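[Haltudcombe-walkers] Lunch walks, and the thing about eating at desks

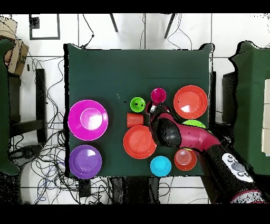

Lawal Iyamu

Tuesday, June 23, 2026

Hi all,

Answering Jaqueline's message on the list, because I think a few people had the same question and only one of them wrote in.

Jaqueline Meléndez wrote:
> I've been on this list since October and I've made it to the lunch
> walk 2 times. Both times I felt better all afternoon. The rest of
> the time something comes up at five to twelve and I end up eating a
> sandwich over the keyboard. I don't think I'm lazy and I don't think
> my manager would mind. I just can't seem to get out of the chair.
> Does anyone have a way of doing this that doesn't need willpower?
> Also, is it worth coming if I can only do half the loop? I don't
> want to hold people up.
>
> Jaqueline

The second question first. Yes, come for half. The full loop goes out past the Murkcombe footbridge and back along the creek, and plenty of people turn around at the bridge. You won't hold anyone up. Yareli usually turns around there and she walks back at an easy pace, so you'd have company.

On the first question, I can only tell you what I did. I had a desk job at Stoltach for a long stretch and ate lunch at my desk for nearly all of it. I told myself it meant I could leave earlier, and I didn't leave earlier. I went home at the same time as everyone else, with a sore neck and a short temper, and my family got the worst of it.

I started by blocking the time in my calendar. I called it "Lunch" and people booked over it. Then I called it "Off site" and they stopped. I felt a bit dishonest about that for the first week. Then I decided the footpath is off site.

The other change was leaving my shoes where I'd trip on them. I work in flat shoes that are no good for walking, and changing them was enough of a nuisance that I'd talk myself out of it. With the runners under the desk, right where my feet go, I had to move them anyway. I know it sounds silly. It got me out the door more often than the calendar did.

I also stopped trying to go every day. I picked the days with no meeting straight after lunch and let the others go. If I missed one, I didn't try to make it up with a longer walk later in the week. I'd done that before and it turned the whole thing into another job.

Some days there's no time for a walk at all. On those I go and sit somewhere that isn't my desk and leave my phone in the drawer. The first few minutes are uncomfortable. I keep reaching for my pocket. After that I usually notice I'm hungry, or tired, or cross about something from the morning, and I'd rather find that out at noon than at six.

Hermenegildo asked me off list whether the walk is supposed to be social. It can be. Some people talk the entire way and some put their headphones in, and both are fine. If you'd like a quiet walk, go to the back of the group and you'll be left alone. Please don't take it as rudeness if someone does this to you. I do it myself when I've had a bad night.

A few practical notes while I'm writing:

We still leave from the side entrance of the library, not the front. Two new people waited at the front last week and missed us. I've asked Thijs De Bruijn to fix the wording in the welcome message.

The path behind the Orozco building is muddy at the moment. There's a dry way around by the car park that adds 200 metres. Take whichever you like and we'll meet up again at the corner.

If the weather's bad we go anyway, unless there's lightning. Bring a coat with a hood, as umbrellas are a pain on the narrow section.

The loop is 1520 metres by my watch, for those who asked. I walked it with the watch on because I was tired of guessing. Please don't feel you need to track it. I'd prefer we didn't start comparing times on the list.

Thijs is also thinking of starting an early walk before work, for people whose lunch hour isn't their own. If you'd come to that, write to him directly so we don't fill up everyone's inbox. He needs to know which mornings suit and whether you'd be coming from the station side.

Jaqueline, if it would help, I can send you a text at a quarter to twelve on the days we walk. I do this for one other person and it's no trouble. Just say so, and tell me when you want it to stop.

Lawal

--
You are receiving this because you are subscribed to Haltudcombe-walkers.
To leave the list, send a blank message with "unsubscribe" in the subject line.
Replies go to the whole list by default.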